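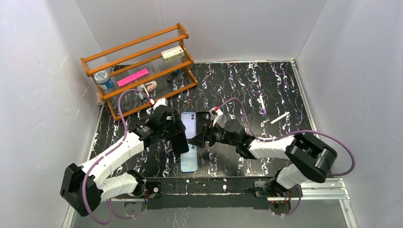 My mother lives in Brultcombe and I live in Lozano, and between us there is a time difference and a lot of water. For many years we wrote letters. Since last December we have a new habit: we speak every evening, for 18 minutes, while she drinks her tea.

She is 69 and she did not want this at first. She said a call is for bad news. I understand her - in our old house the telephone rang only when somebody was sick. So we made a small rule that bad news comes by letter, and the call is for soup, weather and neighbors. 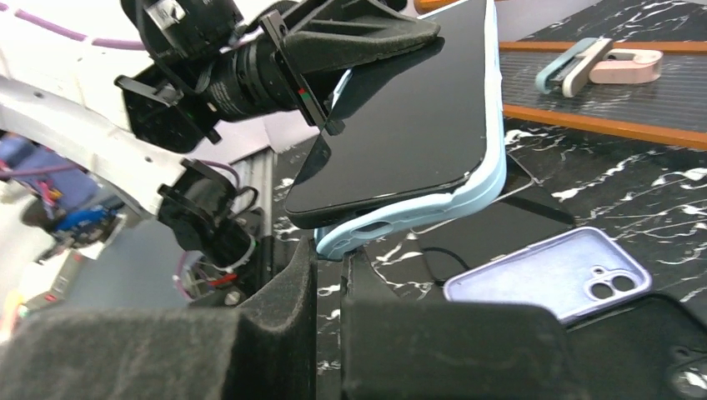
A black phone in its light blue case.

The first weeks were difficult. We said hello, we said what we ate, and then we both waited. My friend Oratile Zwane gave me good advice: do not ask "how are you," ask about one thing. Now I ask about the lemon tree, or the bakery on the corner that changed its bread. Yesterday she explained to me for the whole call how her aunt used to iron shirts, and I had never heard this story before. 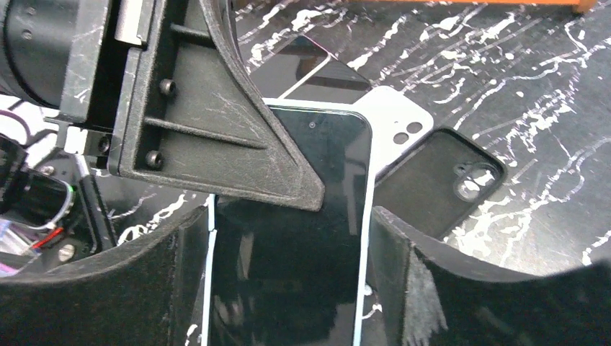 Black phone, screen dark.

I also learned to be quiet. When she looks for a word I want to help her, but usually she is looking for a different word than I think. My own English has made me patient with this.

We missed two evenings in spring, when I was traveling to Fullemance for work. She wrote me a letter about it, two pages long, mostly about the lemon tree. I keep it in the kitchen drawer with the others.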